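**Dantas hall, ladder and shelving check, 25 Aug 2025**

- [x] Stepladders: all feet present, and the new Flostach treads grip beautifully!
- [x] Shelf load labels: 200 lb, readable from the aisle. Big improvement on April.
- [x] Extinguishers: 6 checked, pins and seals in place, gauges in the green
- [ ] Bay anchors: one bolt turns by hand. Retighten before restocking.
- [x] Exit route: clear the whole way, lovely to see 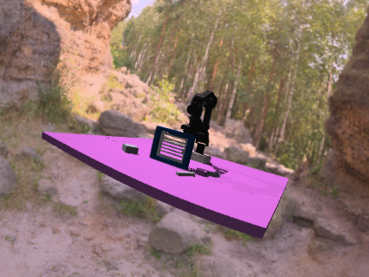 Reply from Rasedstead: bolt is on order from Pristetti, please keep the top shelf of that bay empty until it's in.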